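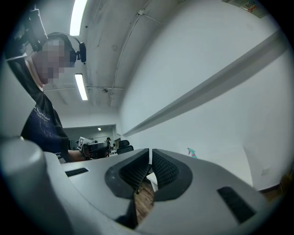 Two-handed bottle handover: does the head view earn its keep?

Board: Learning from demonstration
Started by mossgate_r, Aug 23, 2020

mossgate_r
I've put this off until we had numbers I was prepared to show people. We have been collecting two-handed demonstrations at Gidutham with the Hukby hand-held grippers, one in each hand, a camera on each gripper and one more on the head. The policy code is Posow with the stock settings apart from the image size.

The question was simple enough. The wrist cameras are wide and see most of what matters near the fingers. Do we gain anything from adding the head camera, given that it is a pain to wear, a pain to sync and gives us the most data to store?

Task: pick up a spray bottle by the body with one gripper, bring the other gripper in on the neck, hold the bottle level over the table with both, then let go with the first and stand the bottle on its base. The hard bit is the middle, while both grippers have hold of it. If they disagree by much, the bottle twists in the pads and you lose it on release.

Set A: 300 demonstrations, wrist cameras only.
Set B: 300 demonstrations, wrist and head. These are the same recordings as A with the head stream added.
Set C: 1000 demonstrations, wrist cameras only. Contains all of A.

Each policy got 15 trials on the robot arms, with the bottle start positions marked out on the table beforehand and used in the same order for all three. B failed two trials. C failed three. A failed nine, nearly all of them at the second grasp, where the free gripper went for a point above or beyond the neck.

So on this task the head view did as well as more than tripling the demonstrations. I expected some gain but nowhere near that much. Happy to be told what I've got wrong.

pell_and_co
Thanks for posting. First question is the obvious one. 15 trials each, and B beats C by a single failure? I wouldn't put those two in order at all. A against the others looks real.

mossgate_r
Agreed, I'm not claiming B is better than C. The claim is that both are clearly better than A, and that B is a lot cheaper to collect.

tinplate
Cheaper in hours, maybe. You said yourself the headset is a pain. What does wearing it do to the person? We stopped using ours because people began holding their heads stiff to keep the table in view, and the arm motion went stiff with it. The demos looked tidy and trained badly.

mossgate_r
That did happen in early sessions. We now tell people to look at the bottle and forget the camera, and we don't throw a demonstration away if the head moves. It took a few sessions for everyone to loosen up. Anything recorded before then is not in A, B or C.

I should add that A and B come from the same recordings, so the headset was being worn for both. If it made the motion worse, it made it worse for A as well. What I can't rule out is that C benefits from the extra recordings having been done without it.

pell_and_co
Hang on, that matters. So C is A plus 700 more made by people with nothing on their heads?

mossgate_r
Yes. Should have said so in the first post.

undercroft
My worry is different. The head camera sees the marker blocks. Looking down at the table you get a big black-and-white square on top of each gripper with another on the side, in plain view for the whole task. They're about the sharpest things in the image. A network will happily learn where the grippers are from those and pay little attention to the bottle. Then you put the policy on arms. Do the arms carry the same blocks?

mossgate_r
They do. The robot grippers are the same Hukby fingers and housing, and we print the same marker blocks for them. Partly for this reason, partly because we use them to check calibration.

undercroft
Then your result holds for a robot wearing markers, and I'd put that in the first line. Someone is going to read "head view is worth 700 demonstrations", fit a camera above a bare pair of arms and get nothing.

mossgate_r
Fair. I ran a check on this though it's not a full one. I covered the markers in the head images with flat grey patches at training time and again when running, and repeated the 15 trials with the B policy. Four failures in place of two. It got worse but it stayed a long way from A. I read that as the markers helping a bit and the rest coming from seeing both grippers and the bottle together.

tinplate
Or the grey patches turned into markers. A grey square that moves about with the gripper tells the network exactly what the pattern did.

mossgate_r
Yes, all right. Random textures in the patches would be better. Adding it to the list.

quernstone
Coming at it from the wrist side. When one gripper is on the body and the other on the neck, what do the wrist cameras have left to go on? Ours see fingers, a slice of floor and a lot of ceiling and wall. Very wide lens, so in principle the other gripper is in view somewhere, but it's small and out at the side where everything bends.

mossgate_r
Same for us. With the hand raised the wrist view is mostly ceiling and wall, with the far gripper a small dark shape off to one side. Fine for "am I lined up with the thing between my fingers", poor for "how far apart are my two hands". From the head you get both grippers at a useful size with the bottle between them. Level hold, first gripper about to hand over:
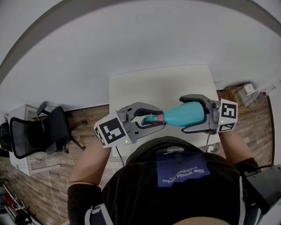 quernstone
Makes sense of your nine failures, then. The distance between the grippers is what A never gets a good look at. Have you tried simply giving it that? You track both grippers, so you could feed in the pose of one relative to the other and leave the head images out. The Després write-up did this for folding and reported that most of the gain from a third camera went away.

mossgate_r
We haven't. I read Després as being about keeping cloth edges matched, where the relative pose tells you nearly everything. With a bottle you also need to know how it's sitting in the first gripper, and that varies with every pick.

quernstone
The wrist camera on the first gripper sees that.

mossgate_r
It does, but the second arm has to make use of it. I'm not saying it can't work. It's a one-line change to the inputs and I ought to have run it before posting.

pell_and_co
I'd treat that as the missing row in the table. If 300 wrist-only demonstrations plus relative pose gets you down to two or three failures, the head camera isn't earning anything and you can all stop wearing it.

undercroft
Don't agree that it would settle it. Relative pose comes from tracking, and tracking drops out. When ours loses lock in the middle of a demo the pose jumps and the policy learns the jump. Images degrade more gently. I'd want both rows before packing a camera away.

tinplate
How different is head height between your people and the robot? You're looking almost straight down on the table in that one, with the person bent over the work. Is the robot's camera mounted that steep?

mossgate_r
It's fixed at a middling height and tilted down. People vary much more than I'd like. Some stand fairly upright, others end up right over the bottle. We crop and jitter the head images quite heavily in training, and without that B did badly – I don't have a proper count, we stopped the run after the arms nearly met.

tinplate
I think that deserves more than a line. If the result depends on the jitter then the recipe is head camera plus jitter, and anyone copying you needs the settings.

mossgate_r
I'll post the config file. Shift and scale are both larger than the Posow defaults, and rotation is on, which it isn't by default.

heatherbell22
Lurker here, doing something similar with jars. Does the shape of the bottle matter much? A slim neck is a nice thing to aim for. Ours are straight-sided and the second gripper tends to wander up and down.

mossgate_r
It probably helps us, yes. The neck is slim and widens into the body, so there's an obvious place for the second grasp. We've only used the one bottle in all three sets. I'd expect jars to be harder from every camera. If you have wrist-only results on jars I'd like to see where the second grasp goes wrong, sideways or along the length.

heatherbell22
Along the length, nearly always. Will dig out the logs.

mossgate_r
Next runs, in this order: relative pose without the head camera, relative pose with it, then random textures over the markers. Same 15 start positions. I've also changed the first post's wording in our own notes to say the robot carries markers, and that the extra recordings in C were made without the headset.

pell_and_co
Can you do more than 15 this time?

mossgate_r
For the first of them, yes. For the rest it depends on how long we can have the arms in May, if it slips that far.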